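4.2 作業台まわりの用具の手入れ

本節では、木製天板の作業台と、台上で使用する用具の日常の手入れについて定める。作業の前に、天板に置かれた用具の種類と位置を確認すること。

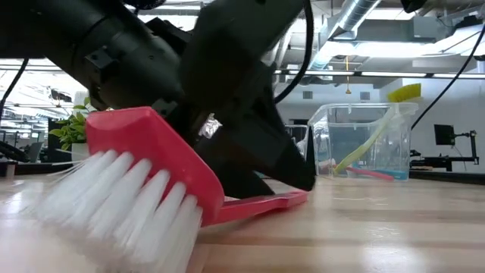 ブラシの取り扱い
1. 赤い柄付きブラシは柄を持って使用する。白い毛の部分を強く握らないこと。
2. 使用後は流水ですすぎ、毛束の間に残った汚れを落とす。
3. 水気を切り、毛先を整えてから所定の位置に戻す。
注記:毛先が開いて元に戻らなくなったブラシは交換する。交換品はプランダダンスの用度窓口に請求すること。

容器類の整理
4. 透明のプラスチック容器は、中を空にしてから柔らかい布で拭く。
5. 小型のボトルはキャップを閉め、赤いトレイの上に立てて置く。
6. 背の高い容器と幅の広い容器は、トレイの右側に並べる。
注意:天板に水滴を残さないこと。木部の変色や反りの原因となる。
注意:容器を重ねたまま持ち運ばないこと。

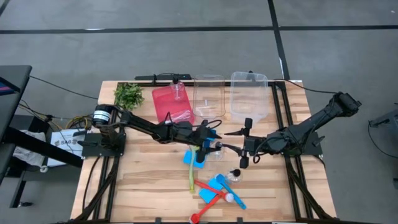

図4-2 天板奥側のトレイおよび容器の配置

7. 手前側の台所用品は、奥側の容器を整理した後に片付ける。

点検記録は2部作成し、1部を管理担当のテレサ・マルケイに提出する。

2020年6月13日改訂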